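Basthorpe group trains folding policy on hand-held gripper data

5 Apr 2026

A robotics group at Basthorpe has reported a method for teaching robot arms to fold knitwear without recording any demonstrations on the arms themselves. Washington Vieira and Nighat Ansari collected 342 demonstrations in private homes using a hand-held two-finger gripper with a camera attached. The resulting policy, named Tirnevau, was then run on a fixed arm in the laboratory.

In tests on jumpers left out of the training set, the arm completed 70 of 90 folds. A version trained only on plain garments completed 50. The authors attribute the difference to patterned knits, where hems and cuffs are harder to separate visually from the body.

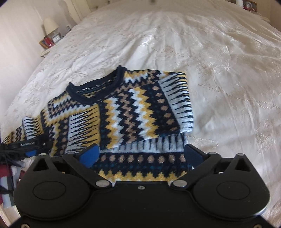 Most failures occurred at the first grasp, when the fingers closed on one layer of the hem and left the other behind. Ansari said the group would add force sensing to the finger pads before a second round of collection in September.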